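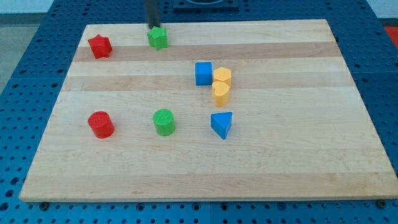

by Bestska

My sister says I should have bought a proper toy box, and she's probably right, but I'd already found the board by then and once I've found a thing I can't un-find it.

It came out of the back of a shop in Cairns that used to be a kitchen showroom. Strips of pale timber glued side by side, honey and cream, with one darker strip running across near the top like somebody had run short and grabbed whatever was next in the pile. I loved that strip straight away. The bloke wanted too much for it. I paid him anyway, and carried it home on my lap on the bus with my shopping squashed between my feet.

The blocks came later, from Mum's. We were clearing the house that March, the two of us and a skip, and my sister was being ruthless in the lounge room while I sat on the floor of the linen cupboard being no use at all. Behind the good towels was a biscuit tin, and in the tin were the stars. A red one and a green one. I hadn't thought of them in thirty years and I knew exactly how the points felt against the inside of my hand.

"Are you working in there?" my sister yelled.

"Yes," I yelled back, and put the tin in my handbag.

You have to understand that the stars were never the same. The green one was hers and the red one was mine, and when we were small we had a game called Grusard. I couldn't tell you what the word meant (she made it up, she made everything up) but the rules were very strict. You put all the pieces out on the breakfast table and each piece was a town. The blue cube was Zulness, the capital, and it was rich and snobby and always had its neighbours crowded up close trying to borrow money. The yellow ones were farmers. The stars lived at the far side of the table, a long way from anybody, and they had to get to the capital before the toast was ready.

Mine never got there. Not once! There'd be a flood, or a toll of 3,000 gold pieces payable only by red stars, and by the time I'd argued about it Mum would be putting plates down on top of the farmers.

So a few weeks after the skip went, I had my sister round for tea. I'd set the board on the work table out the back, the blue one with all the little holes in it, and I'd put the pieces out before she came. I told myself I was only seeing how they looked on the timber. The stars up the far end, side by side but not too close. The capital down in the middle with its hangers-on. I moved the red one about five times. Then I turned it a bit, so one of its points was aiming back towards my chair, and left it alone.

She came out with her mug and stopped talking in the middle of a sentence about her gutters.

"You took the tin," she said.

"You were going to bin it."

"I was going to look for it. I turned that whole house over looking for it. I thought she'd thrown it out." She put her mug down on the step, and for a bit I thought I was in real trouble. Then she leaned in with her hands behind her back, the way you do in a museum, and had a good look at the lot. "What's the toll these days?"

"You're the one who sets it."

She thought about that. I could see her wanting to say something enormous, and I got ready to argue, I had my whole case worked out, floods and all – I'd had thirty years to prepare it.

"141," she said. "And the green star has to pay as well."

"Since when?"

"Since there's been a change of government. Are you going to make toast or not?"

I went in and put four slices on. When I looked back through the flyscreen she was crouched at the end of the table with her chin nearly on the timber, squinting along that dark strip towards the capital, and she hadn't touched a thing.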